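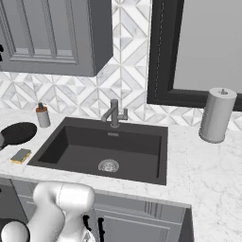 Is a yearly sealing plan for a marble benchtop worth the money?

Home and Garden > Kitchens > Benchtops and splashbacks
Posted by Keith Sheehan, Friday, June 5, 2020
4 replies hidden by moderator (advertising)

We moved into a place in Isiddale that came with a white marble benchtop, grey veins, fairly big. I didn't choose it and wouldn't have. The previous owners left a folder of manuals in the pantry, and in it was a brochure for a "stone protection plan" from an outfit called Grurkora. They come out once a year, clean the bench, put a sealer on it and leave you a certificate. The price is $348 a visit if you sign up ongoing, more if you want a one-off.

I rang them. The woman on the phone was pleasant enough, but every question I asked got the same reply, that marble is porous and unsealed marble is "at risk". At risk of what, she couldn't really say. When I asked if the plan covered rings from lemon juice or wine she put me on hold and came back to say that was "a different category of damage". When I asked what product they use she said it was a professional formula. When I asked how they decide a bench needs doing again after twelve months she said that was the recommended interval. Recommended by whom? By them, as far as I can make out.

So what I want to know is:

Does marble need sealing every year, or is that just a handy number for billing?

Is there a way to check for myself if it needs doing?

If I do it myself, can I make a mess of it?

And is there anything to be done about dull spots? We've got a few near the sink already, pale and flat looking, and you only notice them when the light comes across in the afternoon. The brochure shows a before and after of spots like that, but the small print talks only about stains, so I suspect they're having a bet each way.

I'm not after a brand war. I'd just like to hear from people who've lived with the stuff for a while and haven't got a van with their name on it.

Comments on this post

dunny_budgie: Cut it up and put in laminate.

Keith Sheehan: It's been suggested by my brother already, thanks.

Replies

Sirham

I've had marble in the kitchen for a long time and I worked in a stone yard before that, in the office, so take it for what it's worth.

The thing to get straight first is that staining and etching are two different problems. A stain is something soaking into the stone: oil, tea, beetroot. It leaves the spot darker or coloured. An etch is acid eating a little of the polished surface, which leaves it lighter and duller. Your spots by the sink sound like etches to me. Could be hard water left sitting there as well, I can't tell from here.

An ordinary sealer slows down staining. It does next to nothing for etching, and that's why the lady put you on hold. You can seal a marble bench in the morning, leave a cut lemon on it at lunch and have a mark by dinner. Anyone who lets you believe otherwise is selling you something. There are heavier coatings that do stand up to acid, but that's another job at another price, and I wouldn't let anyone talk me into one without seeing a bench they'd done a few years back.

As for every year, no. Some stone drinks, some hardly does. Do the water test. Wipe a patch clean and let it dry properly, overnight is best. Put a puddle of plain water on it about the size of a coin and leave it a quarter of an hour. Wipe it off and have a look. If the stone underneath has gone darker, it's taking water in and could do with sealing. If it looks the same as the rest, leave it alone. Try a few places, because the bit beside the stove and the bit nobody uses won't behave alike. The dark patch goes away once it dries, so you haven't hurt anything.

Ours gets tested when I remember. The prep end has needed doing a few times, the far end once.

Doing it yourself is dull work but not hard:

Clean the bench with warm water and a drop of dish soap, rinse it, dry it.

Leave it overnight with nothing on it.

Try the sealer somewhere out of sight first, behind the kettle or wherever.

Wipe it on thin with a soft cloth and wait as long as the label says.

Buff off every bit that hasn't soaked in. This is where people come unstuck. Leftover sealer dries to a smeary haze and it's a pain to shift. Work in small sections and change cloths often.

Keep it dry for as long as the label says.

Buy the smallest bottle. I bought a big one years ago and most of it went off in the shed. Check it says it's fine for benches where you prepare food.

On the etches, light ones can be improved with a marble polishing powder, a damp cloth and some patience. It only works on a polished finish. If yours is honed (matt all over) the powder will leave you a shiny spot, and you've swapped one mark for another. Anything you can feel with a fingernail needs a proper stone restorer. Or you do what we did and stop looking for them.

Comments on this reply

Keith Sheehan: Very useful. Did the water test last night in three spots. Two no change, one by the sink went a bit grey and had faded again by breakfast. So one corner needs doing and they want to charge me for the lot.

Sirham: Sounds about normal. Do the corner and a bit past it.

tilly_in_the_hills: Does vinegar and water count as a mild cleaner? My mum swears by it.

Sirham: Not on marble. It's acid. That's how you get the spots.

Leung

I'll put the other side a bit. We paid for a plan like that (not Grurkora, a different mob) in our last house and I don't regret it. My husband can't be trusted to wipe up after himself and I had no time to be mucking around with cloths. They came every November, they were tidy, the bench looked nice after. Did it look nice because of the sealer or because somebody had given it a good clean? No idea.

What I would say is read the guarantee. Ours covered stains only if you reported them within 28 days and only if you'd used their own cleaner, which of course you had to buy from them. We did claim once, for a turmeric mark. They sent a man with a poultice and most of it came out. He was good. I asked him on the quiet if we needed to seal every year and he just laughed, so make of that what you like.

If you've got the money and hate the job, fine. Just don't think you're buying protection from everything.

Comments on this reply

Keith Sheehan: I've now read the Grurkora guarantee. Total cover is capped at $200, which is less than a single visit. I'll be doing the corner myself.

Leung: Ha! Fair enough then.

benchwarmer_

just get granite, never had a problem

Comments on this reply

Sirham: Some granites want sealing too. Same water test.

Keith Sheehan: Update for anyone reading later. Did the sink corner on the weekend with a small bottle from the hardware shop. Left a smear in one place by not buffing enough, as warned. Went over it with a dab more sealer and wiped it straight off, and that lifted it. Haven't tried the powder on the dull spots yet, I want to be sure it's a polished finish first. Grurkora have rung twice.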